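Gripper notes, bench two, 21 Apr 2021

Long one today, so I'm typing it up before I forget which finger was which. The job was to get the Platik fingers on and see whether they're any better than the Allach ones at the fiddly end of the shelf assembly, meaning the backing strip. Everyone who has tried to teleoperate that step knows how I feel about it already.

Setup first. I'm using the printed platform from the Prukham drawings, the one with the rail along the front edge and the tall thin tab at the side. I printed it at the thicker layer setting to save time and I don't think it matters for this. Legs pushed on by hand, no glue, front two only. I wanted to be able to swap them if one snapped (the last lot did, both of them, in November, and I'm still finding bits).

Tape is the ordinary 3M stuff with the printed backing. I've gone for a strip running front to back, because the old way across had the wrist joint folding up on itself every time. Much happier like this!

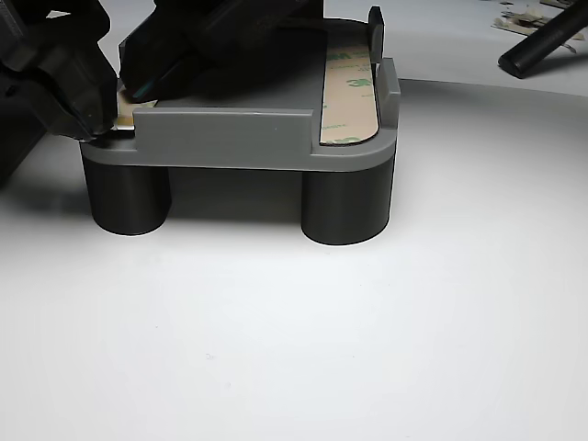

Platform on its two legs, 3M strip at the right, gripper in at the back left.

Right, the fingers. The Allach pair are wide and a bit soft, and they're lovely for picking up the platform or shoving a leg about. Get them near the backing, though, and they just smear over it. I can feel the edge through the leader handle -- or I think I can, which is probably wishful -- and then the finger rides up and over and I'm back where I started. I gave them 10 goes this morning and stopped writing down the results after a while because it was making me cross.

The Platik pair have a much narrower tip. First impression was that they'd be too stiff, and they are stiff, but it turns out I'd rather have stiff and know where the tip is. They do want a slower approach. Come down fast and the whole platform skates across the table. I'd like to try a bit of rubber under the legs before blaming the controller for that one.

Grip closing value ended up at 1843 for holding the platform and 2395 for pinching backing. Those are raw servo counts, so don't copy them over to the other bench without redoing the zero. I did exactly that last time and spent an hour convinced a motor had gone.

Controller: still the Tahiri build. I had the damping turned right up for the Allach fingers and forgot to put it back, which explains why the first part of the session felt like stirring porridge. Once I'd dropped it to 165 the follower kept up nicely. There's still a small shiver at the wrist when I hold still with the arm stretched out. It doesn't seem to care which fingers are fitted, so I'm calling it a joint thing and leaving it for another day.

Cables next, and this is mostly a note to whoever has the bench after me. The braided sleeves are fine in normal use, but when both arms come in towards the middle the loops want a lot of room. I've left plenty of slack over the top of the links. Please don't tidy it! If you pull it in neat, the wrist can't roll all the way and you'll get a fault that looks like a software problem. Also have a look for any connector dangling off the arm before you start, and tuck it away if it can reach the fingers.

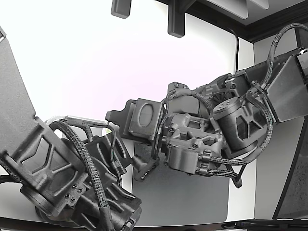
Still to do

Rubber feet for the legs, as above. Try a couple of thicknesses.

Reprint the Platik tips with a tiny chamfer on the inside edge. My guess is that will help with getting under the backing, but I've been wrong about chamfers before.

Run the same strip test with one Allach finger and one Platik finger on the same gripper. Sounds daft, but the soft one might hold the part steady while the narrow one does the picking.

Redo the zero on both grippers after any finger swap and write the counts on the whiteboard, with the date, in pen that works.

Check the wrist shiver with the arm tucked in close. If it goes away I'll have a play with the gains, and if it doesn't I'm taking the joint apart.

Order more tape.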